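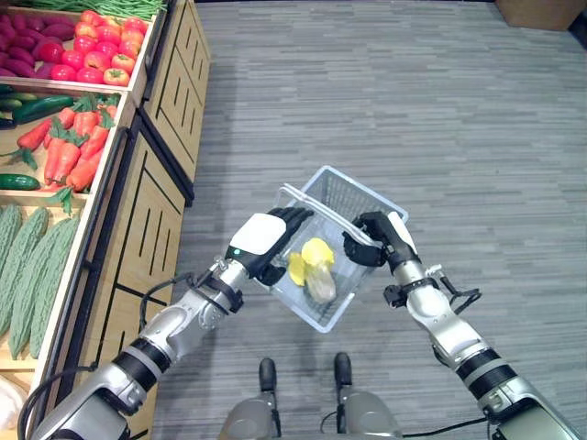 Can I stop paying my adviser's ongoing charge and keep my pension where it is?

In most cases you can. You write to the adviser and cancel the ongoing service, the adviser tells the platform to stop taking the charge, and the pension stays invested as it was. Check first whether your platform takes customers without an adviser, as a few of them don't.

Ongoing charge, anything to show for it?
Forum: Retirement and drawdown

marrowfat
I've been with Colton for seven years. My man there is Hrvoje Nikolaidis, pleasant enough, set up my drawdown when I finished work and did a decent job of it as far as I can judge. Since then the firm has taken roughly £800 a year out of my pot on the Prornuvent platform for "ongoing advice and service". I sat down one wet evening and tried to write a list of what I'd had for it. A review every June, by phone now, used to be in person. A risk questionnaire with the same questions every time. A report that is mostly the previous report with new numbers in the table. The recommendation each year has been to leave things alone.

Leaving things alone may well be the right advice. I just wonder why I'm buying it again every summer. Has anyone here cancelled, and did anything go wrong?

Tilda_B
Cancelled mine. Different firm, same platform. One email, one slightly wounded phone call, one form to confirm I understood I'd be on my own. The charge stopped the month after. Nothing else changed except I can now see how much is in there without imagining someone else's hand in it.

oldgreyledger
What are you going to do the year markets fall by a third and the papers are full of it? People always leave that out. The June phone call looks like poor value in a calm year because it is a calm year. I paid for mine through some very dull patches and was glad of it when I nearly sold the lot in a panic and he talked me down.

marrowfat
oldgreyledger, fair enough, but how much is being talked down worth? I've read that argument on every adviser's website I've ever looked at, usually with a graph. The graph never says who the clients were or how anybody measured the panics that didn't happen. I'm not saying it's nonsense. I'd like to see it from someone who isn't selling it.

oldgreyledger
Well I'm not selling it and I just told you.

marrowfat
You did, and I take the point. One case though.

Pettigrew Lane
A few things worth sorting out before anyone sends an email.

Look at your client agreement, the original one. It should say what the ongoing service is made of and what notice either side gives. Mine had a page headed "Your service level" which promised a review meeting, a cash flow forecast and "access to your adviser". I'd never had the forecast. When I asked, it appeared within the week, and it was quite a good one. So somebody could have produced it all along.

Then ask the platform, in writing, what happens to your account with no adviser attached. With some of them your charges go up because the adviser had agreed a discount. With others you lose access to certain funds, or you can hold them but not add any more. I know someone with a Fandholm model portfolio who found it stopped being rebalanced the day the adviser dropped off, as it was the adviser's permission that let the thing run. It just sat there drifting. No harm done as far as he could tell but he only noticed by accident.

marrowfat
That's useful, thank you. Mine is a Fandholm portfolio too as it happens. Nikolaidis has never mentioned any of that. I'll ask.

Jabari Temba
I'm an adviser so weigh this accordingly. I use my own name on here and I don't take clients from the forum.

The original poster is describing a service that was priced for accumulation and complicated years and then never repriced. It's common. A percentage charge grows with the pot and the work mostly doesn't. If someone's drawdown is simple, has plenty of slack in it and they aren't about to inherit, divorce, move abroad or pass money down, then a yearly review can be thin.

Where I'd push back is the list. The client sees the phone call and the report. Behind that there's a suitability check we have to do, a withdrawal rate check, someone looking at whether the fund manager has changed what the fund does. You may decide you don't want to pay for it. Don't assume it isn't being done.

marrowfat
Jabari, thanks for being open about it. My difficulty is that a check I can't see and a check that never took place look identical from my kitchen. If the withdrawal rate was tested, why not put the working in the report? Mine has two pages on the firm's values.

Jabari Temba
I'd ask him for it. Any adviser who has done it will have it on file. If it takes him a month to find it, draw your own conclusion.

SquareMileDropout
Oh here we go, another adviser telling us about the work we can't see. I worked in the back office at one of these places. The "annual suitability check" was a junior with a template and a stack of names to get through before the end of the month. If your attitude to risk score hadn't moved, the paragraph wrote itself. I'm sure Jabari's lot are wonderful.

Jabari Temba
I've seen templates too. A template filled in by someone who reads the answers is fine. I can't speak for where you worked.

Tilda_B
Can we not do this again, it was the whole of last month's thread.

marrowfat
Back to the practical side then. I rang Prornuvent this morning and after a long wait got a straight answer. They do keep customers without an adviser. Their own charge stays the same. The Fandholm portfolio can't stay as a managed portfolio, it gets broken up into the underlying funds and I hold those directly, and from then on it's up to me to keep them in proportion. So Pettigrew Lane's friend was right, more or less.

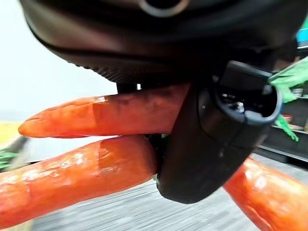
I also asked whether I could switch to a single multi-asset fund instead and let that do its own balancing. They said yes, but they couldn't tell me whether I should. Which I knew. The woman was very patient about it. She did say that a switch inside the pension wouldn't set off any tax, and that my monthly withdrawals would carry on unless the cash ran dry, in which case they'd sell a slice of everything to top it up unless I told them to do it differently.

So the sums as they look to me. I'm paying a full yearly fee to avoid a decision I could make once. What I might pay for is somebody to look at it properly at the point of leaving and tell me if I'm about to be daft.

Pettigrew Lane
Have a look at the fixed fee people then. I used Adomaitis for exactly that. They charged me £700, one-off, for a written review of a drawdown pot and a recommendation on what to hold in it. No ongoing anything. They were slow, I'll say that, and the report was longer than I needed, but it had the sums in it and a paragraph on what would make them change their mind.

oldgreyledger
So you'd pay nearly a year's fee for one report, when for a little more you'd have had the adviser at the end of a phone all year. I don't see the great bargain.

Pettigrew Lane
The bargain is the year after, and the one after that.

oldgreyledger
Unless you need to go back. And you'd be a new client again each time, explaining your life story to whoever picked it up.

marrowfat
I'd want to know what Adomaitis charge for a second look, and whether they'd touch someone who is halfway out of another firm's arrangement. Also whether "one-off" has a habit of turning into a gentle letter about their ongoing service.

Pettigrew Lane
I did get the letter. Put it in the recycling. Don't know about second looks.

jossbeth
Sorry to butt in but how does this work if your spouse would have to take over? My husband does all of ours and I have no interest in it whatever. If he dropped us off the adviser's books and then something happened to him I wouldn't know which end to pick up. That's the only reason we still pay.

oldgreyledger
Best post in the thread.

Tilda_B
It's a good reason. Though I'd ask whether your adviser has ever spoken to you, jossbeth, or only to him. When my brother-in-law died the adviser's firm sent my sister a form letter and a new person she'd never met. She ended up getting help elsewhere anyway.

jossbeth
Only to him now you mention it. I've waved at the screen.

marrowfat
Jossbeth's point had crossed my mind and then been allowed to wander off. My wife is better with figures than I am but hasn't seen the paperwork. That wants putting right whichever way I go.

Emailed Nikolaidis with three things: the withdrawal rate working, the cash flow forecast if I'm meant to have one (I am, I found the agreement, it's there in black and white), and whether Colton would drop the percentage for a flat fee. Asked him to include the reviews I've already paid for and not only the next one.

SquareMileDropout
My guess is he offers you a small discount and a lunch.

marrowfat
Reply came at ten to five. He is "keen to revisit the value conversation" and could I do a call. No attachments.

Jabari Temba
Ask again for the documents before you take the call. Politely, same wording.

marrowfat
Done. Same three items, pasted in. I've said I'm happy to talk once I've read them.

Tilda_B
If you do end up cancelling, get the date the charge stops in writing from the platform as well as from Colton. Mine overlapped by a payment and each of them said it was the other's job to refund it. Got it back eventually.

Pettigrew Lane
And download all the old reports off the adviser's portal first. Access went the same day with mine.

marrowfat
Good tip, doing that now. The portal has logged me out twice.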